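Stakameo Questions and Answers

What are you collecting?
Demonstrations! A person drives the arm through a small job from start to finish, we save the whole run, and the learning system trains on the pile. Right now the job is plate handling, all of it in simulation.

How many runs make a set?
500 per task. We cut them into batches of 20 so the people driving get a proper break, and so a bad batch is easy to pull.

Do the plates always start in the same spot?
No, and this is my favorite part. Every reset gives them a new position and a new angle. One may sit nearly square to the gripper while its neighbor on the perforated sheet leans well over. The corner marks and little round holes make it easy to tell which way a plate is turned.

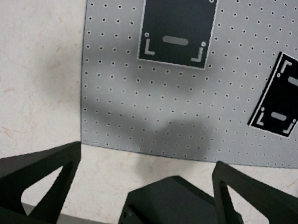 Yae Hattori wrote in to ask whether we throw out the clumsy runs, as her own group did at first and then regretted. We keep them, Yae! If the driver misses a grasp and recovers, the recovery is great material. We drop a run only when the driver gives up or the simulator freezes.

Can I drive?
Yes, please do. Practice takes 12 runs, and those don't go into the set. Write to Hinata Kobori for a login.

Where do finished sets go?
Tatsuya Imai checks the labels, then posts each set on the Kudo page with its notes. Set 62 is up now.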